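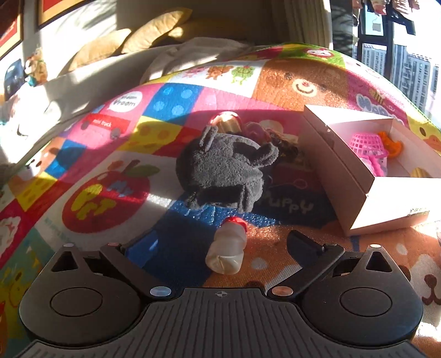 Do I need a robot arm before I can use the Kiiskinen hand gripper?

A robot arm is not required. The Kiiskinen works in your hand from the first day, and what you record with it can be used later with whichever arm you end up with.

Kiiskinen Hand Gripper, home kit
By Groremura

We built the Kiiskinen for people who want to teach robots everyday jobs and would like to do it where those jobs happen. You hold the gripper, squeeze to close the two fingers, and do the chore the way you'd do it anyway. The camera records what the fingers are up to the whole time. That's the entire routine, and after a couple of tries most people stop thinking about the tool and just think about the toys, or the socks, or the spoons (we love watching that happen!).

The gripper weighs 625 grams with the camera fitted. Impi Ojala did the linkage, and she went through a pile of versions before the fingers closed with the light, even feel they have now. You can pick up something soft and lumpy without squashing it and then go straight to a hard plastic cap with the same squeeze. Finger tips come off with one screw, and you can run a different tip on each side if you like. Plenty of our testers do.

What comes in the box
Hand gripper with fingers fitted
Wide-view camera and short cable
32 GB memory card
Spare finger tips, soft and ridged
Small screwdriver
Task booklet with 17 starter jobs

The task booklet is the part we get the most mail about. Igor Baran wrote it, and every job in it uses things you already have at home. Toy cleanup is the first one and still our favorite. Put an open cardboard box on a play mat, scatter a few toys, and pick them up one at a time until the mat is clear. Then tip them out and go again with the box turned a different way. Mix it up as much as you can: plush next to plastic, round things next to long things, stuff with holes in it. Mesh balls are great practice, a finger can catch in the gaps and you learn fast how to come at them from the side.

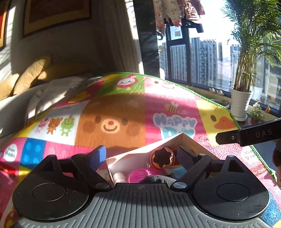

Sunny rooms are fine, and so are busy backgrounds. Leave the blanket on the sofa and the plants where they are. Homes look like homes, and recordings from a room that somebody lives in are worth having. Do keep your pace steady, and pause for a second after you let go of each thing so the end of the move is easy to find when you sort your clips.

Sorting is done in Dornader, our desktop program, and it comes with the kit. Plug in the card, and each pickup shows up as its own clip with a line under it for the finger opening. You can rename, trim, throw out the fumbles (or keep them, some people want those) and export the lot. Version 2 also lets you tag a clip by object, and that has made toy cleanup sessions so much quicker to go through.

Care
Wipe the finger tips with a damp cloth. Check the pivot screws now and then and snug them up by hand if a finger feels loose. Keep the camera window clean.

Ordering
The next batch ships from our Busham workshop on 25th January. Spare tips and extra booklets can be added to any order, and a printed booklet in large type is available at the same price.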